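Clollier Teaching Lab
Unit 6 handout: Recording demonstrations on the two-arm table

Read this before your lab slot. You will be teleoperating in simulation for the whole unit. The task is rod placement: two arms, one long rod, two upright stands. One person drives both arms, and the recorder saves the joint positions, the gripper commands and the camera views together.

Ways of showing a task

There are two common ways to show a robot what to do. In hand guiding, you hold the arm itself and move it through the task. In remote control, you move a leader device and the arm follows. Hand guiding is easy to learn, but your hands and body get into the camera views, and two arms are hard to guide at once. We use remote control with the Hutance leader arms for that reason.

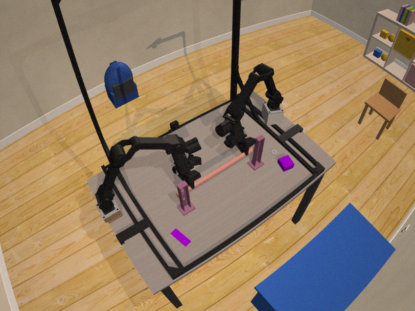
The leader arms have no force feedback. When both grippers hold the same rod, any difference between your two hands goes straight into the rod, and in the simulator it may jump or slip out. Move slowly and keep your hands the same distance apart once you have closed both grippers. If you feel lost, stop moving. A pause in a demonstration is fine - a sudden correction is much harder to learn from.

Keep the order of actions the same in every episode. Close the left gripper first, then the right, then lift. If half of your episodes start from the right, the policy has to learn two habits from half the data each.

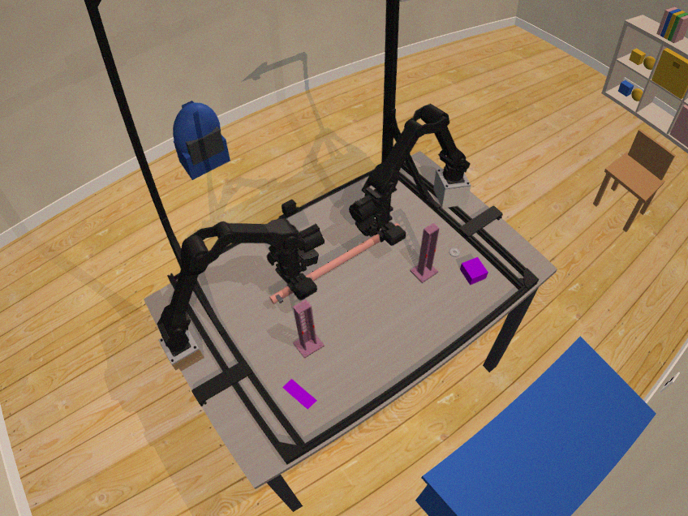
Declercq asked in the course forum whether a demonstration with one missed grasp should be thrown out. Keep it if you recovered smoothly and finished the task, and mark it "recovery" in the log. Throw it out if you dropped the rod or reset an arm partway through.

Using the wrist views

The overview is good for planning a move and poor for judging depth. Switch to the wrist view for the last part of the approach. Get the rod between the fingers before you close, and check both sides of the gap. Shadows can fool you here, so go by the edges of the rod and the fingers.
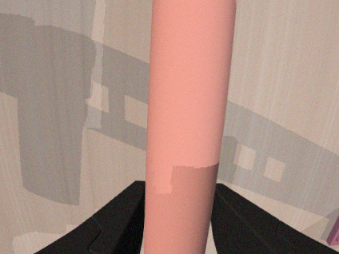 What to record

Each pair records 20 episodes. An episode may last up to 300 frames, and the recorder stops by itself at the limit. Start every episode from the home pose with both grippers open. Save under your pair name, then replay the file once before you leave. Replay catches most problems, including the common one where the gripper channel was never switched on.

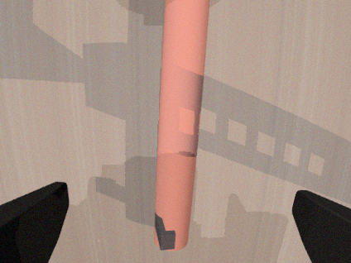
Page last changed: December

For the write-up, train the Zuker baseline on your own episodes first and then on the shared set of 379. Report the success rate for both, using the same start positions. Include one failed run and say at which step it went wrong. Plots go in the appendix. Late files go in the same folder with "late" at the end of the name.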